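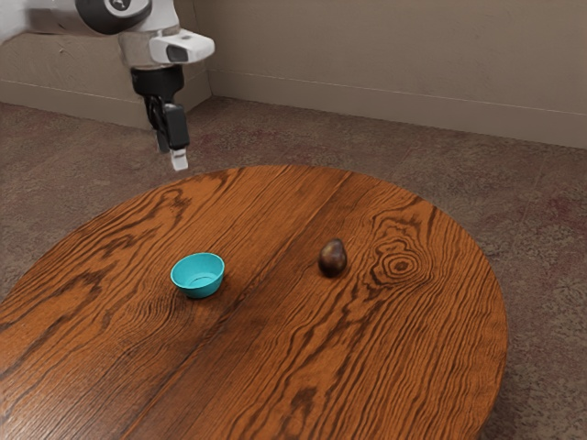 The avocado was number 62, and I had started to dislike it.

It is not right to dislike a thing that has no weight except the weight somebody typed into a box. But I had spent the whole morning moving it, and each time it went a little differently from how I wanted. My task for the day was written at the top of the sheet: put the avocado in the bowl, 78 good examples, before you go home. A good example meant that the arm came down calmly, closed on the fruit, lifted it, carried it over the wood and let it go inside the bowl. A bad example meant anything else. The bad ones I also had to save, in a different folder, with one word to say what was bad.

I worked for Clirnora then, on the upper floor of a building in Kivthorpe that had been a carpet showroom. There were six of us on the day shift and each had a desk, a screen and a pair of handles. When you moved the right handle, the arm on the screen moved. When you pressed with your finger, the gripper closed. In my own country I had been a teacher of geography, and before I came I had imagined many kinds of work, but I had not imagined this one.

My mother asked about it on the telephone every Sunday.

"So you cook?" she said.

"No. I show a machine how to pick up food."

"And then the machine cooks?"

"No. It is only to learn the picking up."

"And what do you do with the food after?"

I told her that there was no food, that it was a drawing of food, and that the room was a drawing too. She was silent, and then she asked if they paid me on time. I said they did. She was satisfied with this and we spoke about my sister.

The room was always the same room, with small changes. On some days the table was white and on other days it was grey. This week it was orange wood with a strong grain, and there was a knot in it, with rings around it like the lines of height on a map. The avocado lay just beside the knot. I had taught those lines to children for eleven years, and I could not look at the table without thinking that the avocado was at the foot of a steep hill, and that I would have to bring it across the whole valley to the bowl. The bowl was turquoise. I called it the lake, but only in my head.

At number 63 I came down too fast and touched the narrow end of the fruit, and it rolled. I wrote "rolled". At the next one I held it well, but I let it go too early and it fell on the rim and then outside. I wrote "rim". There was a list of permitted words and it was a short list. Once, in my first month, I had written "sad" for an example in which everything was done correctly but the arm stopped over the bowl for a long time because I was thinking of something else. The supervisor came to my desk. She was kind about it. She said the system would learn to stop also, if we gave it many of those, and it would not know why it was stopping.

I thought about this more than she intended, I believe.

After that I noticed what each of us was giving to the machine without meaning it. The young man by the window always came from the left side and made a small circle before he closed the fingers, like somebody stirring tea. The woman next to me put things down so softly that you could not see the moment when they were down. I have a habit to lift a thing and wait for one breath, to be sure of it. My father lifted the glass of a lamp in this way. All of this went into the folders with the date and the number, and in the night somebody at Plenaven, who bought the examples from us, poured them together.

On the wall was a paper with our totals. It was Fri 1 September, and the line for my desk said 200 for the week, which was enough but not more than enough. I ate my lunch at the desk. I did number 70 with rice in my mouth and it was a good one.

In the afternoon they ran the trial. Once a week the learned system was given the same room that we had, and it made 50 attempts by itself, and whoever wished could stand and look at the big screen. Most people did not wish to. They took their coffee. I stayed because I had only a few examples left to do and because the table was my table, with the hill and the valley.

The arm moved alone. The first time it closed its fingers on the air beside the fruit, carried the air across and dropped it carefully into the bowl. The second time it was the same. The supervisor wrote something down. At the third attempt it came from the left side, and it made a small circle.

"That is him," I said, and pointed to the window, but his chair was empty.

It closed on the avocado. It lifted it a little from the wood, and then it waited. It was one breath long, not more. I stood with my hand on the back of the supervisor's chair and I found that I was also not breathing.

"There is a pause again," she said. "I shall have to ask Plenaven if they want it cut."

"Maybe they can leave it," I said.

She looked at me over her glasses. Then the arm went across the valley and opened its fingers above the lake. The landing was soft – I looked to my neighbour's desk, but she had gone to wash her cup.

I went back and finished my examples. At number 77 I tried to do it without waiting. The fruit slipped out and rolled until it came to the knot, and I wrote "rolled", and brought everything back to its place, and took the handle again.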